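# Cord keeps slipping out of my ball-on-a-string, any way to fix it for good?

**mudroomandmore**, posted 24 July 2025

Hi all! Long-time reader, first time I've had anything worth asking. I have one of those practice balls on a cord, the fuzzy yellow-green kind, same felt as a tennis ball, with a thin blue-green cord coming out of it. 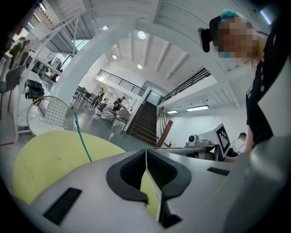 I use it for hitting practice at the rec hall in Grasedholm, and my kids have more or less claimed it for everything else (swinging it at each other, mostly). The cord goes into a little hole, and there's a knot on the inside that's supposed to hold it. Supposed to. The first time it pulled out was in April, and I poked the knot back in with a chopstick and felt very clever. Since then it has come out so many times I've stopped being surprised. I've tried:

- a bigger knot, which held for one afternoon and then came out and made the hole bigger
- super glue on the knot (the cord went stiff like a wire and snapped right where the glue ended)
- duct tape over the hole, which made the ball bounce all crooked and left gunk on the felt

I know I could just buy another one. The basic one from Tireo isn't expensive. But the ball itself still bounces great and the felt is hardly worn, and it bugs me to throw out a perfectly good ball over a quarter inch of hole. Plus I've read that the new ones come apart at the same place, so I'd be right back here by fall.

So is there a decent way to anchor a cord inside a hollow rubber ball? I have a drill, a sewing kit, and a drawer full of random hardware. I don't have a lot of patience, but I can borrow some. Also, does the kind of cord matter? Mine is thin and pretty slippery.

---

**slowserve**

Oh I have been through this, so many times! The knot is your problem. A knot in slippery cord is always going to work itself small, and every time you hit the ball it's getting yanked against the edge of that hole. You need something flat on the inside that spreads the pull out.

What I do is use a button. A plain flat one, two holes, the kind that comes sewn inside a coat as a spare. It has to be wider than the hole but you still have to get it in there, so you go in sideways, like posting a coin:

1. Squeeze the ball so the hole opens up. If yours has stretched it may go in as is. If it won't, cut a small slit out from the hole with a craft knife, and I do mean small. Put the ball in a vise or wedge it in a shoe, please don't hold it in your palm while you cut.
2. Thread the cord down through one buttonhole and back up through the other BEFORE you put the button in. I've forgotten this more than once.
3. Tie the end back onto the main cord right above the button with a couple of tight half hitches. Snug it down hard with pliers.
4. Push the button through edge first, then pull on the cord until you feel it turn flat against the inside wall.
5. If you had to cut a slit, close it with a bit of bicycle patch cement. Leave it overnight.

Skip the super glue. You found out why! It soaks into the cord and turns it brittle. The patch cement stays rubbery, so it moves with the ball.

About the cord, yes, it matters a lot. Thin and slippery is the worst of both. I switched to braided nylon from the hardware store in Gowda, the stuff sold for window blinds, and melted the cut end with a lighter so it wouldn't fray. Mine is on its second summer and the ball has gone bald before the cord has gone anywhere. If you like the stretchy return you can put a short piece of elastic in the middle of the line, well away from the ball, where it isn't rubbing on anything.

One more thing, give it a few good hard tugs over the grass before the kids get it. A ball coming off a stretched elastic goes a long way and not always where you'd like.

---

**prornomberg_pat**

just buy a new one lol. i got a pack of 6 and when one breaks i cut the cord off and the dog gets it

---

**thirdshelf**

The button trick above is good, I'd only change one part of it. I use a small metal washer in place of the button, with the inside edge filed smooth so it doesn't saw through the cord. Downside is it adds a bit of weight on one side and you'll feel it in the bounce. If you're using it for real practice go with the button. For kids, washer is fine, but then I'd want a softer cord and nobody standing close.

The other way is to run the cord clean through. Drill a second hole straight across from the first one, pull the cord through with a long upholstery needle, and finish it on the outside with a button sewn flat against the felt. No fishing around inside the ball at all. It looks a bit silly, and you'll get a funny hop when it lands button side down, but it's a ten-minute job and you can see right away when it starts to wear. Drill slowly, by the way, the felt likes to wrap itself around the bit.

For storage, wind the cord loosely around your hand and hang it up. Wrapping it tight around the ball puts a kink right at the hole, and that's the spot that goes first.

---

**mudroomandmore**

Thank you both!! (And thanks to the dog.) I have a coat button on the table and I'm going to try the first way tonight. If I mangle the hole I'll go straight through with the drill. Does anyone know if patch cement sticks to felt? I'd like to know before I get it all over the outside.

---

**slowserve**

It does, and it dries shiny. Use a toothpick and pull the fuzz back with a strip of painter's tape first.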